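Neighbors get a look at robot training at Brarnstead open day

The coffee had hardly finished brewing on Tuesday morning when the first visitors began coming through the door at Bainbridge, the robotics firm that has its workroom on the Brarnstead side of town, and by lunchtime 56 people had signed the guest book, which is a very good turnout for a gray week in February and a good deal more than the folks who set out the cookies had planned on.

The open day, held 4/2/19, was the second one the company has put on for its neighbors, and it was built around a project called Florel. The idea behind Florel is easy enough to follow, even for those of us who still have trouble with the clock on the stove. People pick up a pair of grippers, one in each hand, and do ordinary jobs with them, and the recordings of all that handiwork are later used to teach a robot to do the same jobs by itself. 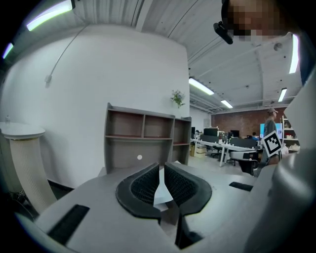
Roy Bloxham has been leading the Florel work and took most of the tours himself, talking happily the whole way around and stopping for every question, including several from a young man of six or so who wanted to know if robots get tired. (They don't, he was told, but the people teaching them certainly do!) Bloxham spent a good while on the printed cards with the blocky black-and-white patterns, and one was held up toward the side of the room while he explained how a camera uses a pattern like that to work out where things are. He also let everybody have a good squeeze of the gripper's black padded fingertips, which have a mesh-like texture set inside a thick rim and were easily the most popular thing to touch all day.

"People come in expecting something with a head and two legs," Bloxham said. "Then they see us handling paper, and they stay an hour, because it turns into a kind of game. You start rooting for the hands."

Paper was the subject of the main demonstration, and it is harder than you might think. Picking up a sheet with your own fingers takes no thought at all, but try it with somebody else's fingers on the ends of your arms and you quickly learn some respect. Each demonstration session was kept to 60 minutes, with a rest between, and visitors were welcome to pull up close and watch.

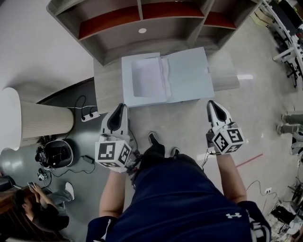 A gripper in each hand and an open stack of paper on the table during Tuesday's demonstration.

Those who knew the neighborhood well were just as pleased to be back inside the old Vusham works, which dates to 1811 and which many older residents had not set foot in for years. There was plenty of friendly arguing over where the loading door used to be, and a few family stories were told that had clearly been told before and were none the worse for it.

Bainbridge hopes to hold another open day before the summer, with more chances for visitors to try the grippers for themselves. Admission will again be free, and anyone who would like to be told the date can leave a name at the front desk on weekdays until 2 p.m. School groups are asked to call ahead.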